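보낸 사람: Bjartur Damgaard
받는 사람: 한국어 번역 연습 모임 메일링 리스트
제목: Re: 용어집 정리와 "하십시오" 문제

안녕하십니까, 여러분.

답장이 늦어져서 죄송합니다. 엘린보르그 씨의 메일을 두 번 읽고, 제 생각을 천천히 적어 보았습니다. 아시다시피 저는 한국어를 어른이 된 후에 배운 사람이라서, 틀린 표현이 있으면 언제든지 고쳐 주시기 바랍니다.

Elínborg Thorlacius 님이 월요일에 쓰셨습니다:
> 안녕하세요. Gedov 설명서 번역의 첫 번째 초안을 다 읽었습니다.
> 전체적으로 읽기 좋은데, 세 가지가 마음에 걸립니다.
> 첫째, 같은 영어 단어가 장마다 다르게 번역되어 있습니다.
> "setting"이 어떤 곳에서는 "설정"이고 어떤 곳에서는 "세팅"입니다.
> 둘째, 문장 끝이 섞여 있습니다. 1장은 "하십시오", 3장은 "하세요",
> 그리고 부록은 "한다"입니다. 번역한 사람이 다르니까 이해는 합니다.
> 셋째, 외국 사람 이름을 한글로 쓸지 원래 글자로 둘지 아직 정하지
> 않았습니다. 저는 용어집을 먼저 만들고 나서 2장을 시작하면
> 좋겠습니다. 여러분은 어떻게 생각하십니까?
> 엘린보르그

용어집을 먼저 만들자는 의견에 저도 찬성합니다. 다만 용어집이 너무 커지면 아무도 읽지 않게 될까 봐 걱정이 됩니다. 예전에 제가 참여한 Portela 번역에서는 용어집에 단어가 2,000개 가까이 있었습니다. 우리는 그것을 아주 자랑스럽게 생각했지만, 번역하는 동안 그 파일을 열어 보는 사람은 저하고 Mogens 씨뿐이었습니다. 그래서 이번에는 짧은 목록으로 시작하고, 문제가 생길 때마다 한 줄씩 더하는 방법을 제안합니다.

아래에 엘린보르그 씨의 질문에 순서대로 대답하겠습니다.

1. 같은 단어의 번역

"설정"과 "세팅" 중에서는 "설정"을 고르고 싶습니다. 한국어 사용자에게 익숙하고, "설정하다"라는 동사도 자연스럽게 만들 수 있습니다. "세팅하다"도 많이 듣는 말이지만, 설명서보다는 대화에 더 어울린다고 느낍니다.

어려운 것은 "support"입니다. 1장에서는 "지원"이라고 번역했는데, 5장에서는 물건을 아래에서 받치는 부분을 말하므로 "받침"이나 "지지대"가 되어야 합니다. 이런 단어는 용어집에 한 줄로 쓸 수 없습니다. 뜻마다 줄을 나누고, 짧은 예문을 옆에 붙이면 좋겠습니다. Weronika 씨가 폴란드어 용어집에서 이미 이렇게 하고 있다고 들었는데, 그 표의 모양을 리스트에 올려 주실 수 있습니까?

"arm"도 비슷합니다. 사람의 팔, 의자의 팔걸이, 기계의 팔이 영어에서는 모두 같은 단어입니다. 한국어로는 의자의 경우에만 "팔걸이"가 되고, 나머지는 "팔"로 충분하다고 생각합니다. "암"이라고 소리대로 쓰는 글도 보았지만, 한글로만 쓰면 병 이름과 똑같아서 저는 처음 읽을 때 많이 놀랐습니다. "로봇 팔"이라고 쓰면 오해할 사람이 없습니다.

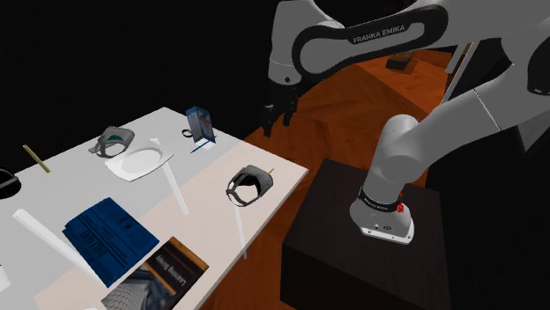 2. 문장의 끝

여기에 제일 긴 대답을 쓰게 될 것 같습니다. 제가 한국어를 배울 때 제일 오래 걸린 것이 바로 높임말이었기 때문입니다.

"하십시오"는 정중하고 분명합니다. 설명서에서 가장 많이 보는 형태이고, 순서를 설명하는 문장에 잘 맞습니다. 그러나 한 쪽에 열 번 넘게 나오면 조금 딱딱하게 들립니다. "하세요"는 부드럽지만, 주의 사항에서는 힘이 약하다고 말하는 분들도 있습니다. 저는 그 차이를 머리로는 알아도 귀로는 확실히 느끼지 못합니다. 그래서 이 문제는 한국어가 모국어인 회원들의 의견을 먼저 듣고 싶습니다.

제 제안은 다음과 같습니다. 본문과 주의 사항은 모두 "하십시오"로 쓰고, 설명하는 문장은 "합니다"로 씁니다. 표 안에서는 "저장", "삭제", "인쇄"처럼 명사로 끝냅니다. 부록의 "한다"는 "합니다"로 고칩니다. 부록을 번역하신 분께는 죄송한 부탁이지만, 제가 세어 보니 고칠 문장이 19개이므로 제가 대신 해도 괜찮습니다.

한 가지 더 있습니다. 영어 원문에는 "you"가 아주 많은데, 초안에서는 이것을 자주 "당신"으로 옮겼습니다. 저도 처음에 한국어로 편지를 쓸 때 모든 문장에 "당신은"을 넣었다가, 선생님께 빨간 줄을 많이 받았습니다. 거의 모든 경우에 그냥 빼면 됩니다. 꼭 필요한 곳에서는 "사용자"라고 하면 어떻겠습니까?

3. 외국 사람 이름

이것은 제 이름과도 관계가 있는 문제입니다. 우리 모임에는 Bjartur가 두 명 있습니다. 저와 Bjartur Þorgeirsson 씨입니다. 한국어 글에서 성까지 쓰지 않으면 누가 누구인지 알 수 없고, 성을 한글로 쓰려고 하면 "Þ"를 어떻게 할지 곧바로 막힙니다. 소리는 영어 "think"의 첫소리와 비슷한데, 한글에는 그 소리가 없습니다. "ㅅ"으로 쓴 것도 보았고 "ㅌ"으로 쓴 것도 보았습니다. Norðdahl의 "ð"도 같은 문제입니다.

저는 본문에서는 한글로 쓰고, 처음 나올 때만 괄호 안에 원래 글자를 넣는 방법이 좋다고 생각합니다. 감사의 말에 나오는 긴 이름 목록은 예외로 하고, 원래 글자만 두고 싶습니다. 자기 이름을 찾는 사람에게는 그것이 더 편할 것입니다. 제품 이름인 Prulside와 Flurnidico는 제조사가 정한 한글 이름이 없으므로, 그대로 로마자로 두는 것에 모두 동의하신 것으로 알고 있습니다. 혹시 제가 잘못 기억하고 있으면 말씀해 주십시오.

로마자 뒤의 조사도 정해야 합니다. "Gedov는"입니까, "Gedov은"입니까? 저는 "게도프"라고 읽으니까 "는"을 썼는데, Mogens 씨는 "게도브"라고 읽습니다. 다행히 두 경우 모두 "는"입니다. 하지만 "Portela"처럼 쉬운 이름만 있는 것은 아니므로, 읽는 소리를 용어집에 같이 적어 두면 나중에 고민할 일이 줄어들 것입니다. "은(는)"처럼 두 가지를 함께 쓰는 방법은 읽는 사람에게 불편해서 피하고 싶습니다.

4. 띄어쓰기

엘린보르그 씨의 메일에는 없었지만, 초안을 읽으면서 제가 계속 망설인 부분입니다. "다시 시작하기"와 "다시시작하기"가 같은 장에 나옵니다. "할 수 있다"는 모두 잘 띄어 썼는데, "해 보다"와 "해보다"는 섞여 있습니다. 사전에서는 띄어 쓰는 것이 원칙이고 붙여 쓰는 것도 허용한다고 읽었습니다. 둘 다 맞는다는 대답은 외국인 학습자에게 제일 어려운 대답입니다. 원칙대로 띄어 쓰는 것으로 정해도 되겠습니까?

단위 앞의 띄어쓰기는 숫자일 때 붙이는 것으로 이미 통일되어 있어서, 제가 손대지 않았습니다.

5. 앞으로의 순서

10월 모임 전까지 용어집의 첫 번째 판을 리스트에 올리겠습니다. 그때까지 2장은 시작하지 말고, 1장과 3장의 문장 끝만 먼저 맞추면 어떻겠습니까? 반대 의견이 있으신 분은 이 메일에 답장해 주십시오. 개인 메일로 보내시면 다른 분들이 읽지 못하니까, 되도록 리스트로 보내 주시면 감사하겠습니다.

그리고 메일에 답장하실 때 앞 사람의 글을 전부 인용하지 마시고, 필요한 줄만 남겨 주시기 바랍니다. 저도 오늘은 전부 인용했습니다. 줄이려고 했는데 모든 줄에 대답할 것이 있었습니다.

감사합니다.

Bjartur Damgaard 드림

추신: Weronika Bielecka 씨, 지난번에 물어보신 "및"과 "와/과"의 차이는 따로 메일을 쓰겠습니다. 아직 좋은 예문을 찾고 있습니다.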